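Notes > Days Out > Machines

An afternoon at the Vrabec open day

Vrabec opened its workshop to visitors on Wednesday, from 2 in the afternoon until the early evening. I signed up in July after seeing a card for it at the library, and I took the 156 bus out there because parking is bad on that side of town. The bus stops almost at the door. I got there a little before the start and had to wait outside with a few other people.

I should say that I don't work with robots. I repaired office printers for most of my life, and I like to see how machines are put together. This is what I wrote down on the bus home, cleaned up a bit.

Getting in

You sign a sheet, get a sticker with your first name, and leave large bags behind the desk. There is a form to read about recording. It says that people are collecting data during the day and that you can ask to be kept out of it. I read it and signed it. The woman in front of me didn't want to sign, and they gave her a different colored sticker and let her in with the rest of us.

Ctibor Vlček met our group. He has been with Vrabec since it was a repair shop for packing machines, and he did most of the talking. He speaks quietly, so I stayed near the front.

The talk

The main subject was how they teach a robot arm to handle ordinary things. I had assumed somebody wrote out the moves one by one. For some jobs they still do. For cloths, cups, bags and so on, they have a person do the task with a gripper held in the hand. The gripper has a camera on it, and the recordings are used to train the arm. Vlček called it "showing instead of telling" and then moved on, which I was glad of, as I had more questions about the grippers than about the theory.

Their own one is called the Brevby. The version they use now is the second. The first was heavier and people's wrists got tired, so the recordings got sloppy toward the end of a session. He passed around a printed shell from the first version and I could see what he meant – most of the weight was out at the front.

One person asked how many recordings it takes to teach one task. He said it depends on the task, but that folding a towel had taken them 553 before the arm did it in a way they were happy with. Somebody else asked if they threw out the bad ones. They keep them, marked as bad.

On the floor

After the talk we went out to where the work goes on. It's a big, bright room with a green floor, tall windows and a mezzanine at the back. I was expecting something darker and louder. The air conditioning was good, and I noticed that more than I should have after the bus.

People were spread out in small groups, and you could walk between them and ask things. I spent most of my time near the people working with the grippers. Some of those doing this wear a device on the head as well. I asked one of them if it was uncomfortable and she said the strap took a week to get used to.
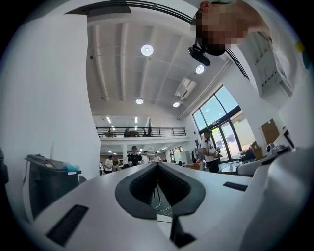
Trying it myself

Visitors could have a turn if they put their name down. I got a turn with the Brevby and was asked to move a folded cloth from one tray to another. It took me four tries to do it the way they wanted. I kept turning my wrist to see better, and you aren't supposed to do that, as the camera turns with it. The trigger is light and has a bit of play before it starts to close. I mentioned the play and was told it's on the list.

There was also a short demonstration with an arm from Positz. It picked up sponges and put them in a bin. It missed one, stopped, and tried again from a different angle. The software that runs it is Clirnico, and the screen beside it showed what it was about to do, though the text was too small to read from where I stood.

What I'd tell someone going

Wear flat shoes, as there is a lot of standing. Ask your questions on the floor, where the staff have more time than they do after the talk. The coffee ran out early. They had planned for 400 visitors over the day and I think more than that came, going by the line for the sign-in sheet when I left.

I asked Vlček about the next one and he said probably spring, but they haven't picked a day. I left my email address at the desk and will put the date up when I hear from them.

Filed under: Visits, Robots, Local

Last updated: Wednesday, 9:40 pm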